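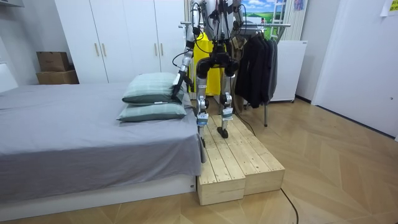 A bed with a gray sheet in a bedroom with a light herringbone wood floor.

Housing News

Colport Housing Office Opens Second Round of Furnished Rental Program

5/28/23

The Colport Housing Office has confirmed that its furnished rental program will continue for another year and will be extended to the Clalta district. Applications for the second round are now being accepted online and at the service counter on Perić Street.

The program offers short leases on furnished apartments to people who have moved to Colport for work or training, and to residents who must leave their homes while major repairs are carried out. Leases run from two months to one year. Rent is set by apartment size and includes water, heating and trash collection. Electricity and internet service are billed separately.

During the first round, the office received 1,172 applications. Of these, 1,149 were complete and were reviewed in full. The remaining applications lacked proof of employment, enrollment or displacement, and the applicants were invited to apply again with the missing papers. The office notes that most of the delays reported by applicants came at this stage, and the application form has been shortened as a result. Proof of income may now be submitted after an apartment has been offered.

Priority will again be given to households displaced by repair work, followed by health care trainees and newly hired school staff. Other applicants will be placed on a waiting list in the order in which their completed forms are received. A place on the list does not carry over from the first round, and those who were not offered an apartment last year must submit a new form. There is no fee to apply.

Apartments in the Clalta district will be managed by Tornasus, which already handles maintenance for the buildings in central Colport. Tenants will report repairs through the same telephone line and will receive a written reply within five working days. Urgent problems such as leaks, loss of heat or a broken entrance lock will be handled on the day they are reported. 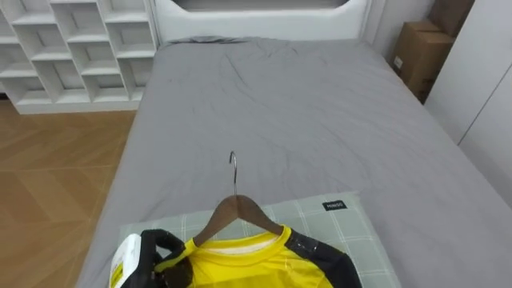
A bed with a white upholstered headboard, next to white open shelving.

Each bedroom in the program is required to have a bed, a mattress and storage for clothing or personal items. Kitchens must have a stove, a refrigerator and basic cookware. Under the revised furnishing standard, mattresses must be fitted with a washable cover, and shelving must be secured to the wall in any apartment leased to a household with young children. Bed linens are supplied at the start of the lease — laundry is the tenant's responsibility from that point on.

Tenants may bring their own furniture with written approval, but items supplied with the apartment may not be moved to another unit or placed in shared hallways or basements. An inventory is signed by both parties on the first day of the lease and checked again on the last. The security deposit is returned within 30 days if no damage beyond normal wear is found. Where a deduction is made, the tenant will receive an itemized statement and may ask for a second inspection.

The office has also changed its rules on renewal. A lease may be extended once, provided that the request is made in writing before the final month and that no displaced household is waiting for an apartment of the same size. Tenants who need longer-term housing are encouraged to meet with an adviser early in their stay. Meetings are free of charge and may be held in person or by telephone.

Applicants who are offered an apartment will be invited to view it before signing. An offer may be declined without loss of position on the waiting list, but an applicant who declines a second offer will be moved to the end of the list. Persons with limited mobility should state this on the form so that a ground-floor or elevator-served apartment can be considered.

The office will publish a report on the use of the program in November, including average waiting times and the results of the tenant survey. Printed application forms are available at the Perić Street counter during regular business hours — large-print copies may be requested at the same location.

Filed under: Housing, Rentals, City Services

Get Colport housing updates by email. Enter your address to subscribe. You may unsubscribe at any time.

© 2023 Colport Housing Office | Contact | Accessibility | Back to top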